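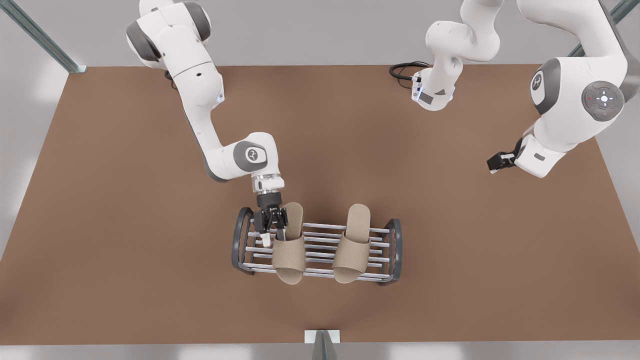
These are the questions we get most often from people who have just taken over a two-arm Sorik cell, or who are getting one back into use after a long stop. The answers cover the real cell and the simulated copy that comes with it, and the two should be kept in step. Many of them refer to the shoe rack task, with the right gripper closed on the toe end of the left slipper and the left gripper held open over the table, because it shows up most setup faults quickly. Last revised January 2019.

## Setting up

**Which arm is which?**

Left and right are the robot's own, seen from its side of the table. If you stand facing the cell they will be swapped. Label the cables at both ends with the robot's left and right, and use the same names in the Ureo project file.

**Where should the rack go?**

Slightly to one side of the table's centre is fine, as long as both grippers can reach it without the forearms crossing. Keep the rods parallel to the front edge. The saved grasp points assume this, and a twisted rack is the usual cause of a gripper coming down on a rod.

**Does it matter which slippers we use?**

Yes. The grasp was tuned on soft slippers that give a little when the fingers close. A hard sole needs a wider opening and a new closing force. Save it as a separate grasp and leave the old one alone.

**What speed should we start at?**

Run 9 cycles at the slow setting after any change to the arms, the table or the rack. If all 9 finish without a stop, go back to normal speed. If one fails, find out why before you start the count again.

## Grippers

**The gripper closes but the slipper slides out. What should we check?**

Look at the finger pads first. Wipe them with a dry lint-free cloth, then try again. If the slipper still slides, check that the fingers are meeting squarely. A gap at one corner usually means the flange screws have worked loose — tighten them in a cross pattern, and re-run the gripper zero afterwards.

**How often do the pads need changing?**

We change them every 200 hours of running, or sooner if the surface has gone shiny. Always change both pads on a gripper together. Vorkow pads and Šimko pads are different thicknesses, so don't mix them.

**Should the idle gripper be open or closed?**

Open. The next move expects to find it open, and you can check the pads on it at a glance. Park it well clear of the rack.

## Cables and joints

**Can we leave spare cable on the table?**

Only at the back, and only if neither arm passes over it. Coil it loosely and tie it down. A tight coil puts strain on the connector when the arm moves, and after a few weeks you will start to see communication faults that come and go.

**One joint feels stiff when we move it by hand. Is it safe to run?**

No. Switch the cell off at the isolator, wait 2 minutes, and support the arm before you do anything else. Send us the joint number and the fault log. Please don't take the joint caps off yourselves — the seal underneath can't be used twice.

## The simulated cell

**The simulation works but the real cell misses the slipper. Why?**

Nine times out of ten the table height is wrong in the model. Measure it at the four corners and enter the average. After that, check the gripper offset, which is lost if somebody restores an older Ureo project. Projects saved before the November update also hold the rack position in the old format and need to be opened and saved again.

**Do we have to model the metal frame as well?**

Yes, even the bars behind the arms. The planner will happily send an elbow through anything it hasn't been told about.

**The slipper jumps or shakes when the simulated gripper touches it.**

Lower the contact stiffness to 100 and run the grasp again. If that cures the shaking but the fingers now sink into the sole, raise it in small steps until they stop.

**How do we report a fault we can't fix?**

Send the log, the project file and the cell's serial number in one message. Say whether the fault appears in the simulation too.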